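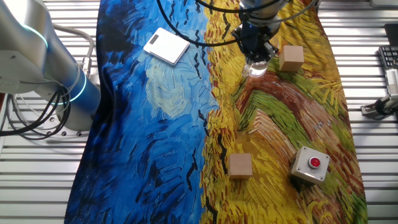
Why would a laboratory train a robot to handle clear cups on a busy printed background? Clear plastic takes on the look of whatever lies behind it, and a policy trained only on a plain tabletop tends to learn the tabletop along with the cup.

The Gendside Laboratory for Robot Learning is releasing a short report on this subject in February. The thread below summarizes the method and the main result for readers outside the field.

The task is simple to state. The robot grasps a clear cup, lifts it, carries it to a second clear cup, and stops in a pose from which pouring could begin. Pouring itself was scored separately and is not part of the result reported here.

Most earlier work in our group used a gray surface with even lighting. Policies trained that way did well in our own room and poorly when our partners at Gourlay ran them on their benches. The arms were the same model. The tabletops were not.

Our first response was to add synthetic backgrounds to the recorded images. Opaque objects benefited. Clear cups did not, and the reason is easy to see in the altered images: the cup still showed the old tabletop through its walls while everything outside the rim had changed.

We therefore moved the variation into the real workspace. Printed fabric is laid on the table before recording starts, so the camera sees the pattern through the cup as it would in use, with the bending and brightening that come with it.

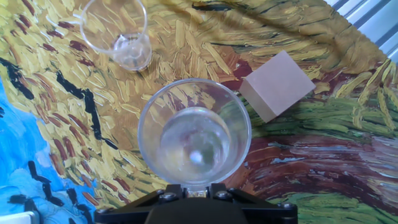 The training set consists of 200 demonstrations given by trained operators. Each one was recorded from a fixed view and from the wrist. Operators were told to work at a normal pace and to keep any regrasp in the recording instead of starting over.

We kept failed grasps in the archive but left them out of training. A later study will look at whether they are useful.

Wooden cubes and other small items were allowed to stay on the cloth during recording. Their positions were changed between demonstrations. An earlier version of the protocol cleared the table completely, and the resulting policy hesitated whenever an unfamiliar object came into view.

Operators did not smooth the fabric between demonstrations unless a fold had become tall enough to tip a cup. Wrinkles shift the pattern slightly and we wished the policy to see that.

A note on the wrist view, which drew several questions when Archie Baird presented the early work at Sunamley. The wrist camera looks down past the fingers, so the rim of a held cup fills much of the view and the target cup is often seen only in part.

Baird's suggestion was to crop the wrist image tightly around the gripper. We tried it. Grasping improved a little and the approach to the second cup became worse, since the policy lost sight of the target sooner. The final version uses the full wrist image.

Evaluation used 100 trials on fabric patterns that were not used in training. Start positions were drawn in advance by a script, and the person resetting the table did not know which policy would run next.

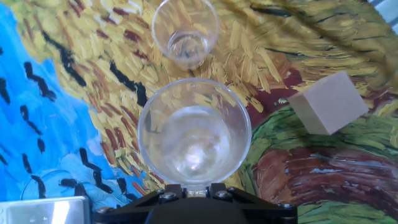 A trial counted as a success only if the cup stayed upright in the grasp, the second cup was not touched, and the arm came to rest within the marked tolerance. Partial credit was not given.

The policy trained on printed fabric succeeded in 63 trials. The policy trained on the plain surface, with the same number of demonstrations and the same network, did clearly worse under the same conditions. The full comparison appears in the report with confidence intervals.

We regard the result as encouraging and modest. It does not show that the robot understands clear materials in any general sense. It supports a narrower claim: for this task, physical variation behind a clear object was worth more than the same variation added by software.

The most common failure was a stop made too early, with the held cup short of the target. The second most common was contact between the rims. Missed grasps came well after both.

Limits should be stated. All cups were plastic. Only 2 lighting conditions were tested, and direct sunlight was not one of them. Cups with printed logos or colored rims were excluded.

Recordings, reset scripts, and the operator instructions will be released under the project name Plalivby. Groups that wish to reproduce the evaluation should use the start positions in the release and should not generate new ones, or the totals will not be comparable.

Requests for early access from teaching laboratories may be sent through the contact form on the Gendside website. Please state the arm and gripper in use and whether a wrist camera is fitted.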